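Home Help Board
Home | Topics | Kitchen & Glassware | Ask | Members | Log in

Posted in March by Friederike Haberkorn

Stopper stuck in a glass decanter, and how do I get the dull bits out of the pattern?

Hello all, first post, so be gentle! I've inherited a clear glass decanter from my aunt, one of those with the raised honeycomb pattern all over the outside and a big round glass stopper. I love it. It had been at the back of her sideboard for 18 years, as far as any of us can work out, and the stopper will not budge. Not a wiggle. I've tried pulling, I've tried twisting with a rubber glove on, and my brother offered to tap it with a spoon, at which point I took it away from him.

There's a dribble of something brown in the bottom which I think was sherry once. The outside has gone dull as well, mostly down in the gaps between the bumps, and a cloth just skates over the top of them. I've got people coming for my mum's birthday and would like to put it on the table. Can it go in the dishwasher once it's open? And what do I do about the stopper?

5 replies hidden (off topic)

Daiane Arruda
Oh, I've been here! Mine was sugar, and I bet yours is too. Port and sherry dry into a sort of glue round the neck. What worked for me was a few drops of cooking oil run round the join with a cotton bud, then leave it alone overnight somewhere not too cold. Next day, wrap the neck in a warm damp cloth (warm, please, not boiling, or you'll have two halves of a decanter) and leave it there for a minute or so. You want the neck to warm up a touch and the stopper to stay cool. Then hold the body against you with one arm, over a folded towel, and turn the stopper gently one way and then the other. Don't yank it upwards.

If it doesn't go, put more oil on and wait again. Mine took three nights and a fair bit of muttering.

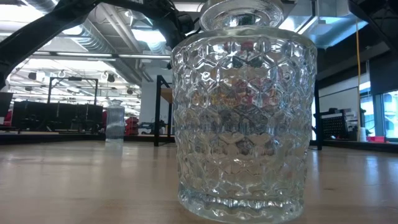
Once it's out, wash the stopper and the inside of the neck with washing-up liquid and get every trace of oil off, or your next bottle will taste of chips. For the brown stuff, fill the bottom with warm water and a spoonful of bicarb and let it sit. I swirl a handful of uncooked rice round in mine as well. My neighbour Joris Mulder thinks that's barbaric and uses those little steel cleaning beads, but the rice has never scratched anything of mine.

For the honeycomb, a soft old toothbrush and white vinegar, let down with the same amount of warm water. Go round each bump in little circles and rinse it well. It's slow but quite nice with the radio on. And no dishwasher! I did that with a water jug from Retus and it came out cloudy and stayed cloudy.

Edivaldo Vieira
WD40. Then hit it with a rubber mallet, lightly. Worked on my grandad's.

Katia Cirillo
Please don't spray that on something you're going to drink out of, Edivaldo!

I agree with Daiane on nearly all of it. I'd only add that you should dry it upside down on a tea towel with something under the rim to let the air in, and leave it a full day before the stopper goes back. I keep a twist of kitchen paper in the neck of mine when it's put away and the stopper next to it in a sock. Looks daft, never sticks. And if your aunt's decanter is old it might be lead crystal, so pour the sherry in on the day and don't store it in there for weeks. You can still use it for the birthday, I do with mine.

Friederike Haberkorn
It's out!! Two nights of oil and the warm cloth. It smelled like a church cupboard. Toothbrush next, thank you both (and sorry Edivaldo).

We use cookies to remember your login and count visits. Accept | Manage settings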